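Games table at the Kostthorpe swap room: what came in during May

Dear members and neighbors,

This month the donation shelf for games was fuller than we expected, and I would like to write a few words about it. Milagros Orellana and I sorted everything in two evenings. We received mostly puzzles, card decks and parts of board games, and also one thing that many of you have already asked me about, the poker chips in the black case.

The case comes from Ulises Espinoza, who played with his cousins in Lurholm for many years and now has no place for a big table. He told me that the set was sold as 300 chips. Milagros says we should write "not checked" on the label, and I agree with her.
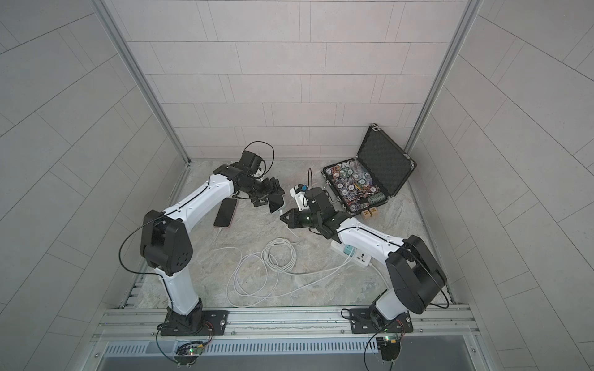 GAMES AND HOBBY

The case is black with a silver aluminum frame and a latch, and the lid has foam inside. The chips stay in their tray, in several colors such as white, red, purple and green, and many of them have numbers printed on them. If you borrow the set, please put every color back together. It takes five minutes and the next family will be thankful.

The two small wooden blocks in front of the case, with the letters B and R, do not belong to the poker set. They are from the box of loose letters, which you can find on the lower shelf. We are still missing many vowels in this box, so if you have some letter blocks at home without use, we will take them with pleasure. The size is not important.

A question I hear often is how much the chips are worth. They are worth nothing here, because we play only for fun and the rules of the room do not permit money. For a first evening I recommend giving each player 50 chips and agreeing on the value of the colors before the first hand. Write it on a paper. Last year we did not write it, and Mervin Zacharias and I still have a different memory of the purple ones.

Loans are for two weeks. Please write your name in the green notebook next to the door, and also the number of the item. The poker case is number 137. For longer loans, ask Milagros after six in the evening.

We are also looking for a felt cloth for the table, dark color if possible, and for one complete set of dominoes.

With kind regards,
Agustina Cáceres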